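Questions fréquentes : répliques d'armes médiévales et de la Renaissance

Cette page regroupe les questions reçues par l'atelier Petitwood au sujet des épées, des rapières et des pièces d'armure de notre catalogue. Elle est tenue à jour par Amra Dumitrescu. Dernière révision en mai.

Vos épées sont-elles affûtées ?
Non. Toutes les lames sont livrées avec un tranchant émoussé. Nous ne proposons pas d'affûtage, même sur demande, et une lame affûtée par le client n'est plus couverte par la garantie.

Quelle différence entre une réplique décorative et une réplique de combat ?
La réplique décorative est faite pour être exposée. Sa lame est en acier inoxydable et sa soie, souvent courte, ne supporte pas les chocs. La réplique de combat, comme celles de la gamme Durach, a une lame en acier au carbone trempé, une soie qui traverse toute la poignée et un pommeau riveté. Ne frappez jamais avec une pièce décorative : la lame peut se rompre au ras de la garde.

D'où viennent les modèles ?
L'épée longue Durach reprend les proportions des épées à une main et demie de la fin du Moyen Âge. La rapière Simon s'inspire des armes civiles du XVIe siècle, avec une garde à anneaux et une lame étroite. Il s'agit d'interprétations. Aucune de nos pièces n'est la copie exacte d'un objet de musée.

Combien pèse l'épée longue ?
Elle mesure 100 cm de lame. Le poids varie un peu d'un exemplaire à l'autre, car les lames sont finies à la main. Il est noté sur la fiche jointe au colis.

Puis-je ranger mes dagues dans un tiroir ?
Oui, à condition que le meuble soit dans une pièce sèche et que les lames soient huilées. Évitez le fourreau de cuir pour un rangement long : le cuir retient l'humidité et les produits de tannage attaquent l'acier. Enveloppez chaque dague dans un tissu de coton sec. Les tiroirs doublés de feutre conviennent si le feutre est neutre.

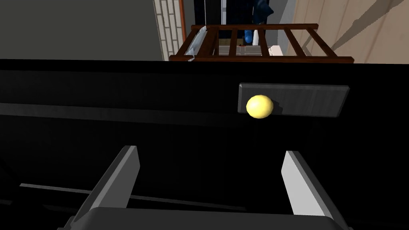 Meuble noir, poignée de tiroir rectangulaire gris foncé.

Comment entretenir une lame en acier au carbone ?
Essuyez-la après chaque manipulation, car les traces de doigts suffisent à amorcer la rouille. Passez ensuite une couche fine d'huile minérale. Pour une pièce exposée, recommencez tous les 2 mois. Les petites taches s'enlèvent avec une laine d'acier très fine, toujours dans le sens de la longueur. L'huile d'olive et les autres huiles alimentaires sont à proscrire, elles rancissent et deviennent collantes.

Et pour le laiton des gardes et des pommeaux ?
Un chiffon doux suffit. Si vous utilisez une pâte à polir, protégez le cuir de la poignée avec du ruban de masquage. Certains clients préfèrent laisser le laiton brunir. 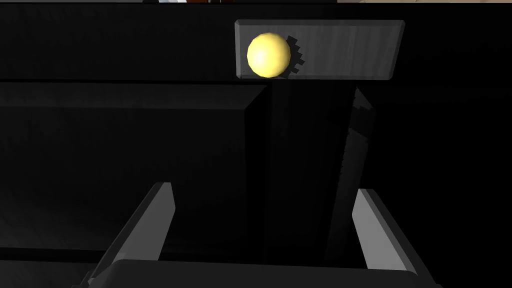
Comment exposer une pièce sans l'abîmer ?
Une épée se pose à l'horizontale sur deux appuis garnis de feutre, ou se suspend par la garde. Tenez-la loin d'un radiateur et d'une fenêtre en plein sud, qui dessèchent le bois et le cuir. Pour les petits objets, comme les pommeaux vendus seuls, un support plat convient. Attention toutefois aux formes rondes : une boule jaune et brillante posée à l'extrémité d'une plateforme grise translucide se remarque tout de suite, mais un pommeau sphérique placé ainsi demande une cale ou un anneau de maintien. Nos socles Starnico sont livrés avec un anneau en laiton.

Faut-il une autorisation pour acheter une réplique ?
La vente est réservée aux personnes majeures. Une pièce d'identité est demandée à la commande. Le port et le transport sans motif légitime peuvent être sanctionnés ; pour vous rendre à une reconstitution, gardez l'arme emballée et hors de portée immédiate. En cas de doute, renseignez-vous auprès de votre préfecture.

Quels sont les délais et les frais de port ?
Les pièces en stock partent sous 2 jours ouvrés. Les frais sont de 19 euros pour une épée, et la rapière Simon, vendue 243 euros, est expédiée sans frais. Les commandes sur mesure font l'objet d'un devis.

Puis-je retourner un article ?
Oui, dans les 14 jours suivant la réception, s'il n'a pas servi et s'il est renvoyé dans son emballage d'origine. Les pièces gravées ne sont ni reprises ni échangées.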